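Filed under: Short Fiction / Offices and Archives

The Sorting Room

The Department of Returned Articles at Jultari occupied the lower floor of a building that had been designed for the storage of grain. It received what other departments could not place. Articles arrived in closed boxes, were entered in the register, and were assigned to a tray with compartments, one article to a compartment. The tray was then carried upstairs, and the box was broken down for pulp.

The regulations governing this work ran to 28 pages. They had been adopted in May of a year that the cover no longer showed, and they had been amended by hand in several inks. The senior clerk knew them well enough to quote the amendments in order. The junior clerk, who had been transferred from the Breron office at the end of the winter, kept a copy in the drawer and consulted it before opening anything.

"You will find that most boxes are dull," the senior clerk had said on the first morning. "Buttons, keys, the feet of chairs. Enter them as you find them. Do not guess at their use."

The junior clerk did not guess. In the first weeks the register was filled in a small, upright hand, and the trays went upstairs at the close of each day. No tray was returned. The only correspondence from the upper floor was a printed slip, on which the word "Received" had been stamped slightly above the line provided for it.

The difficulty began with a box from Gravetti. It was white and rectangular, and it weighed very little. The accompanying form stated that it contained articles to the number of 30. The junior clerk prepared a tray, placed the form beside it, and lifted the lid.

The box was empty.

Under Section 4 of the regulations, a box found to be empty was to be entered as empty and its form sent back to the originating office. A later amendment, in green ink, provided that no form from Gravetti was to be sent back under any circumstances. The junior clerk read both passages twice and closed the lid.

"Has this occurred before?" the junior clerk asked.

"Not in my time," said the senior clerk, and went on writing.

"What was done in the time before yours?"

The senior clerk set down the pen. There had been a predecessor named only in the register by a pair of initials, and it was understood that the predecessor had left the Department with some suddenness. The cabinet of that period was kept at the end of the corridor. The key was held upstairs, and application for it had to be made in writing.

The application was made. It was answered after several days by a slip stamped "Received," and the key was not enclosed.

In the meantime the box could not be broken down, for it had not been cleared, and it could not be cleared, for it had not been emptied. It remained on the left side of the table. Other boxes were opened around it. The junior clerk fell into the habit of lifting the lid each morning before the register was signed, and of noting the result on a separate sheet. The sheet was not called for by the regulations. The senior clerk saw it and made no remark.

On the ninth morning the senior clerk arrived early and found the junior clerk already seated, with the tray drawn close and the form from Gravetti laid flat beneath the lamp.

"I have been reading the form again," the junior clerk said. "It says that the articles are thirty in number. It does not say that they are in the box at the time of dispatch. It says that they are to be contained in it."

"That is a matter of phrasing."

"The regulations are a matter of phrasing."

The senior clerk took off a coat that had grown too heavy for the season, hung it on the hook, and read the form from the top. It was signed by an officer of the Halász Bequest. The name was known in the building. The Bequest had paid for the stairs, the lamps and the long tables, and it was said to pay the salaries of the upper floor as well, though no one below had seen the accounts.
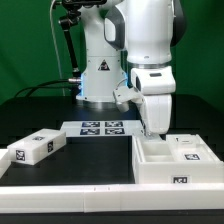 "Then it is a request," the senior clerk said finally. "They are asking us to fill it."

"With what?"

To this the regulations gave no answer. The two clerks sat for some time with the box between them. Outside, a cart was being unloaded, and the porter could be heard calling the numbers to the driver, who called them back.

It was the senior clerk who rose first. From the bottom of a cupboard came a cigar tin, and from the tin a brass key, the stub of a theater ticket, a thimble, and a quantity of other small things that had been found on the floor over the years and never entered. Each had fallen from some box after the count was taken. To enter them late would have been to admit that the count was wrong, and so they had been kept.

The junior clerk placed them in the tray, one article to a compartment, and wrote the entries. When the tin was empty, the total stood at twenty-nine.

"One short," said the senior clerk.

The junior clerk opened the drawer, took out the separate sheet with its nine mornings written down the margin, folded it until it would fit the last compartment, and entered it as "Paper, one, use not known."

The articles were moved from the tray to the box in the order of the register. The lid was put on. The form was tied to it with the string reserved for outgoing items, of which the Department had so far used none, and the porter was called in from the yard to take it up. He asked whether it was heavy. He was told that it was heavier than it had been.

A slip came down before noon. It bore the usual stamp, placed this time exactly on the line. Clipped behind it was the key to the cabinet at the end of the corridor, and a form for another box.

Contact the Editors | Submissions | © 2018 All rights reserved | Back to top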